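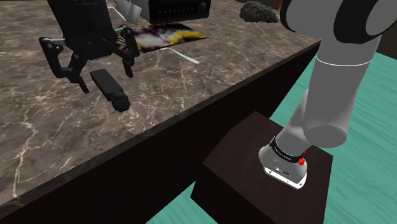
A robot arm in a computer-made kitchen, with its gripper open over the counter.

Rules for Robots That Share a Room

A robot arm does not know you are there unless someone has given it a way to tell. So people who work near one follow rules.

Stay out of its reach. Many workshops paint a line on the floor to show how far the arm can stretch.

Know where the stop button is. It is usually big and red, and anyone may press it.

Keep fingers away from the gripper, even when it is still - a robot can be waiting for its next step.

New moves are often tried on a computer first. Rosalba Messina, who teaches robot safety, has her students run a move 20 times on screen before they try it on a real arm.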